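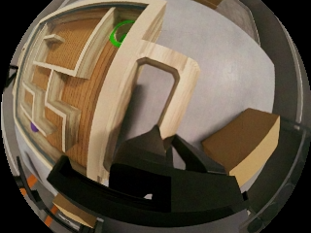 Maze task, simulated demos. Ekinci reported 3,631 episodes recorded against the 4,000 promised to Pronix. Karaca asked how many end with the ball at the goal. Ekinci did not have the figure. Karaca said a total without it tells us very little. She pointed to the wrist view, where the purple ball is half lost against a wall low on the left and the green ring near the top is partly behind another, and asked how a policy is meant to learn from that one view. Inskip thinks the overhead view covers it. Karaca not convinced; wants a run with the overhead view dropped.

Steep tilts. Polat has seen operators jerk the handle to save time. Ersoy doubts any of it carries over to the real board and would stop collecting until 200 episodes have been watched end to end. Not agreed. Collection goes on, the 200 get watched anyway.

Actions
Ekinci: success count before the December call.
Polat, Ersoy: review the 200.
Inskip: wrist-only run.

Itudex license carried over again.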